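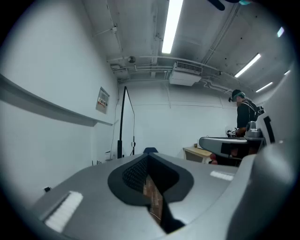
Plasau opens its hand-teaching room in Esosthorpe and invites local firms to bring their fiddly jobs

ESOSTHORPE, 7th July

Plasau, the small company that helps workshops teach robots by showing them what to do, is very happy to announce the opening of its new hand-teaching room in Esosthorpe, along with the first release of Rajan, a collection of 3,951 recorded demonstrations of everyday bench work. Both have been a long time coming, and everyone at the company would like to thank the neighbors, friends and patient family members who have listened to us talk about very little else since last October.

The idea behind the room is a simple one, although it has taken us a good while to get it working the way we wanted. A person who is good at a job picks up a pair of hand-held grippers, one for each hand, and does the job with them. They fold the cloth, or sort the fittings, or put the lid on the jar, using the same kind of fingers the robot will have later on. A camera on each gripper records what the gripper meets along the way, and those recordings are what the robot learns from. There is no program to write, and the person doing the showing doesn't need to know anything at all about software (several of our best demonstrators are quite proud of knowing nothing about it).

For jobs where it makes more sense to work through the robot itself, the room also has a remote-control station. The demonstrator sits a short distance from the arms and steers them with a pair of matching handles, feeling a little resistance when the arms touch something. It is slower than working with the hand-held grippers, and new people usually find it tiring for the first few sessions, but it is very good for heavier parts and for anything a person would rather keep their fingers away from.

"I spent a lot of years in a packing room before I came here, and I can tell you that the person who knows how a job is done is hardly ever the person who gets asked," said Huia Ellery, who runs the demonstration program at Plasau. "What I love about this way of working is that you put the tool straight into that person's hands. They'll do some tiny thing with the wrist, a sort of tuck and turn, and you say, what was that? And they say, what was what? They don't even know they're doing it. But it's there in the recording, and the robot gets to learn it too."

The Rajan collection was recorded by 8 demonstrators and covers 124 different tasks. Most of them are the kind of thing found on a workbench or a packing table: opening and closing boxes, threading cord through a ring, wiping down a tray, placing small parts in a divided bin, hanging a tool back on its hook. Each demonstration has been watched through by a second person and given a short written label in plain words. Demonstrations in which somebody dropped a part and picked it up again have been kept and marked, and we have found these every bit as useful as the smooth ones, since a robot that has only ever been shown a perfect run has no idea what to do when a washer rolls off to the left.

Schools, colleges and small workshops may use Rajan free of charge. Larger companies are asked to get in touch first so that we can talk through what they have in mind. A written guide comes with it, covering how the grippers are held, how the marker patterns are used to line up the two hands before a session, and how to tell when a recording should be thrown out and done over.

The first firm to put the room to regular use is Prallton, which repairs and refurbishes garden irrigation parts just up the road. Prallton came to us with a sorting job that had defeated two earlier attempts at automation. Used valve fittings arrive mixed together in tubs, some of them bent, some with a bit of old hose still attached, and each one has to be turned over and looked at before it goes anywhere. Two of the firm's own sorters came in and recorded 800 demonstrations between them, taking turns and stopping often for tea. The arms now handle the plain brass fittings by themselves, with a sorter checking the bins at the end of each run. The plastic fittings are still done by hand, and will be for some time yet. They are light and slippery, and the gripper pads we use at the moment don't hold them well enough. A new set of pads is being tried out.

"People ask me whether the sorters minded," said Ellery. "They were the ones who telephoned us! They wanted to be shot of the brass, which is heavy and dull to sort, and get on with the repairs, which they like. One of them has since come back twice to redo her early recordings. She had decided they weren't up to her standard."

Sessions in the new room are kept short. A demonstrator works for twenty minutes and then rests, and no one records for more than three hours in a day, as the grippers grow heavier on the forearm the longer you hold them. We learned that the hard way in our old space, where we were all so eager to get going that half the team ended up with sore wrists. Left-handed visitors are very welcome and in fact rather sought after, as the early part of Rajan leans heavily to the right.

The room will be open to visiting firms by arrangement from now on. We ask visitors to bring a real job with real parts, dirty ones included, and if at all possible to bring the person who does that job every day. A first visit is free and takes up most of a morning. It includes a short introduction, time for everyone to try the grippers, a go at the remote-control station for those who would like one, and a talk at the end about whether the job seems a good fit. We do sometimes say that it isn't. Very thin film and anything that needs to be felt inside a closed bag are both beyond us at present, and we would sooner tell you so over a cup of coffee than after a month of recording.

A second part of Rajan, made up of two-person tasks such as folding a large sheet or carrying a long tray between two pairs of hands, is planned for October. Anyone who would like to take part as a demonstrator is invited to write to us. No experience is needed, the hours are paid, and training is given on the first day.

About Plasau

Plasau is based in Esosthorpe and works with small manufacturers, repair shops and teaching workshops that want to train robots by demonstration. The company lends out hand-held grippers, runs recording sessions, and helps firms put the results to work on their own benches.

Press contact: Huia Ellery, Demonstration Program, Plasau, Esosthorpe. Visits for reporters can be arranged on most mornings, and you are welcome to try the grippers yourself.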